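# 第四章 重复的力量：条纹、格栅与节奏

从这一章起，我们要进入全书我最喜欢的部分了！前三章谈了点、线和面，都是单个的东西；现在要让它们成群出现，一条接一条，一格接一格，看看会发生什么。一条线只是一条线，可是把它照原样再画十几遍，纸上忽然就有了速度、有了明暗，甚至有了声音。我第一次在课堂上看见学生用一把直尺和一支旧钢笔画出“下雨”的感觉时，高兴得差点把墨水瓶碰翻。

先做一个小练习，不用看后面的内容。拿一张白纸，画20条平行的竖线，间距尽量相等。再拿一张纸，仍然画20条，这一次让间距从左到右慢慢变宽。把两张纸并排贴在墙上，退到房间另一头去看。第一张安静，像一块布；第二张好像在转弯，左边沉下去，右边迎着你过来。两张纸上的线一样粗、一样长，变的只有线与线之间的空白。

请把这个空白记牢，它在本章里会反复出现，我们叫它“间”。初学者总是盯着线条看，嫌自己的线不够直，手不够稳（其实稍微抖一点的线往往更耐看），却很少有人去看线与线之间留下了什么。

## 4.1 单元、间隔与方向

讨论任何一种重复图案，都可以从三个词入手。

**单元**：被重复的那个东西。可以是一道条纹、一片叶子、一块砖，也可以是一个字。

**间隔**：相邻两个单元之间的距离。间隔相等，节奏就平稳；间隔渐变，节奏就加快或放慢。

**方向**：单元排队时走的那条路。路可以是直的，可以是弯的，也可以绕一圈回到原处。

老式木窗的窗棂是很好的例子。直棂窗只用一种单元、一种间隔，方向水平，简单极了，可阳光从外面照进来，地上的影子被拉成斜斜的一排，屋里立刻多出第二套图案。百叶窗、竹帘、篦子、搓衣板、楼梯，道理都相通。你今天回家的路上就能找到很多，带上速写本吧！

方向一旦弯起来，事情就更有意思了。折扇打开时，扇骨在扇钉那一头挤在一起，在外缘散开，间隔从近到远均匀地放大。贝壳上的放射肋也是如此。画这类图案有一个常见的毛病：学生先画好弯曲的外轮廓，再把竖直的平行线一条条塞进去，结果图案像是被剪刀裁出来的，和形体没有关系。
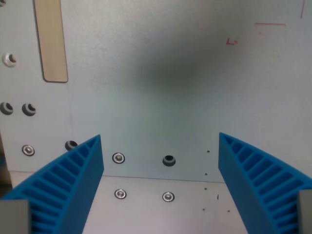
弧形上的条纹，要让每一条都跟着弧线转动。落笔之前，先用铅笔轻轻画出弧线，在上面点出等距的点，再从每一点向弧的内侧引一条短线，短线与该点处的弧线大致垂直。画完以后你会发现，短线自己就排成了扇形，完全不必另外设计。上图那两个蓝色构件的外侧就是这样：一道道平行的肋，中间隔着深槽，顺着弯曲的外缘展开，像梳子，也像格栅；朝向中间的内侧则是光滑的平面，一路收窄到顶端。有肋的一面和光滑的一面放在一起，肋显得更密，平面显得更静。这种对照我们在4.3节还要细讲，现在只请你试着把外缘的弧线和肋描到纸上，感受一下手腕转动的方向。

描的时候别急着上色。先把“间”涂黑，让肋留白；再描一张，反过来，肋涂黑，“间”留白。两张的轻重差别很大，前一张往往显得透气，后一张显得结实。课堂上每次做到这里都会有人喊“怎么像两样东西”，我听多少遍都听不腻。

## 4.2 打破节奏

完全均匀的重复看久了会累，眼睛找不到停下来的地方。织布的人早就明白这一点，所以格子布里常常夹一道细细的异色线。

本章配套的设计练习取自我给学生编的一组假想订单，四家“客户”的名字也会出现在后面的作业里。

- Filtar 要一款包装纸，只许用一种宽度的条纹，但必须让人一眼找到中心。
- Dirkent 要一面走廊隔墙，长13格，其中恰有一格与众不同。放在哪一格？为什么不放在正中间？
- Yáñez 要一条围巾，两端密、中间疏，对折以后两端的条纹要能接上。
- Clekine 要一个书脊标志，高度不超过4条线，缩小以后仍然分得清。

四道题没有标准答案，请各画三张草稿，不要擦改，画坏了就换一张纸。以隔墙那道题为例，把特殊的一格放在第七格，左右对称，端正却有些呆；挪到第五格，人从左边走过来，还没走到一半就遇见它，剩下的路便有了余味。也有学生把它放在最后一格，理由是“想让人走完”，我觉得很好。

## 动手之前

准备80克的普通白纸一叠，铅笔、黑色针管笔各一支，直尺一把。圆规有就用，没有可以拿杯口代替。速写本里请留出一页，专门贴你在路上找到的条纹：糖纸、票根、布头都行，旁边写上单元是什么、间隔怎样变、方向往哪里走。下一节从楼梯讲起，上课前请先去爬一段，边爬边听自己的脚步声。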